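Detecting Early Contact from a Wrist Camera on a Multi-Fingered Hand
Project report, submitted 15th September
Constanza Quiroga, Uriel Fuentealba, Kiều Đỗ
Supervisor: Arnar Holst

1. Background

The hand in our lab has no touch sensors in the fingertips. The controller reads motor current, and the current only rises clearly once a finger is already pushing hard. For light parts this is too late, because the part has moved by then. We wanted to know if the wrist camera could give an earlier signal.

The camera sits close behind the fingers, so the hand itself blocks much of the view. Earlier work in our group by Ignacio Tapia treated this as a problem and masked the fingers out before doing anything else. We kept them in. The fingertips are the parts that touch things, and how they move against the background is the information we are after.

2. Data

We recorded grasps during August on the Irdale bench. Each recording starts with the hand above the surface and stops when the fingers have closed or the operator aborts. From these we cut 2,352 short clips. Every clip is 25 frames long and has one label, either "contact" or "no contact", for the last frame.

Labels were made by hand by two of us working separately. Where we disagreed, the third person decided. Most of the disagreements were in clips where a fingertip was right at the rim of a part and the camera angle hid the gap. We kept those clips in the set and marked them as hard.

We used six objects. Objects that come very close to the lens are badly out of focus, and we did not try to correct for this.

3. Method

The model is a small convolutional network followed by a recurrent layer. Input is the grayscale clip, downsampled. We trained one version on the whole image and one on a crop that covers the fingertips and whatever is just below them. The crop position is fixed and does not follow the fingers. Training used the Zeneo library with its default optimizer settings, and we changed only the learning rate.

As a baseline we used the current threshold that the controller already has.

4. Results

On the clips not marked as hard, the cropped version got some 90 percent of the labels right. The full-image version was clearly worse. When we looked at its mistakes, many came from shadows. A shadow from the hand moving over a plain bright surface was often read as contact, even with the fingers well clear. Cropping helped with this but did not remove it.

On the hard clips neither version was good enough to use. The current threshold was no better on them, and it reacted later than the network on nearly all the others.

We also tried a version with color input. It learned the color of the background surface and did poorly when we swapped it, so we dropped it.

5. Limits and next steps

All recordings come from one hand and one camera mount. The Flinau mount was knocked once during recording and we refitted it by eye, so the view before and after is probably not the same. We have not tested with a second operator.

The next group should try a crop that follows the fingertips using the joint angles, and should record under more than one light. A second view from the side would settle most of the hard labels, where a fingertip is close to the rim and the part itself fills the lower half of the view.
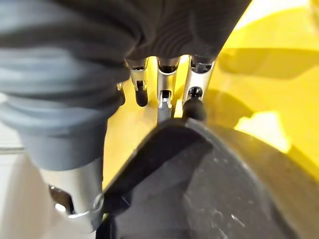
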